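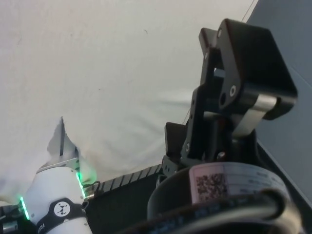
Narnira puts its cloth-handling kit on trial hire

By Aisling Ó Gríofa, May
Last updated: 16:20

Small workshops can now try Narnira's cloth-handling kit before they buy it, and after a morning with it I can see why people are queuing! The kit pairs two arms, each with its own gripper, and is aimed at firms that sort, fold or hang fabric.

Cloth is awkward stuff for a robot. It sags, bunches up and never lies the same way twice, so a good hold on one small pinch of it is worth a lot. The white arm has green light strips along its sides, easy to spot from across the bench, and the black gripper opposite is a chunky thing with bolts you can get at with ordinary tools.

Alper Canpolat, who runs the trials at Skitidbridge, let me set up a pick myself. It took 17 minutes, most of them spent reading the guide, which could do with bigger type.

Hire costs £420 a week, or £519 with a day's training. Wavport is handling bookings, and the first kits go out at the end of the month.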